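Bedroom bin: with a bag or without?

deoksu_y
Hello everybody. I want to ask how you handle small trash in the bedroom. My daughter eats her snacks there and I was finding the wrappers everywhere, so in July I bought a plain bucket for her. No lid, no pedal.

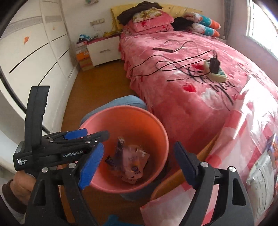

My question is about bags. I don't put one, I just carry it to the kitchen and turn it over. With dry things like the snack packets on the bottom now, it works well, and the pink goes nicely with her bedspread. But my wife says crumbs will bring ants. Who is right?

koo_32
Your wife. I used mine without a bag for one summer and I regret it. Buy the small Sterkix bags, 20 in a roll.

Duc Do
I don't agree with koo_32. A bag for a few wrappers is a waste. Wash the bucket with soap every week and dry it well. For me the bigger problem is eating on the bed - crumbs in the sheets are worse than crumbs in a bucket.

deoksu_y
Thank you both. About the eating, we have a table in the same room, so she has no excuse.
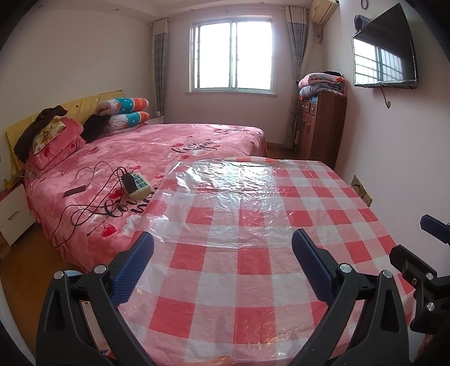 I made the rule yesterday: snacks only at the table. The checkered cloth has a clear plastic sheet over it, so I can wipe it in two minutes. The bed is harder. The charging cables and the power strip also live on the bedspread, and I would like to move them before I change the sheets. Is a cable box good for this?

koo_32
I have one from Gakix and it's fine, but put it on the floor, never on fabric. A power strip should not lie on a bed at all.

Duc Do
Here I agree with koo_32. Move the strip first and argue about bags later. And still no bag!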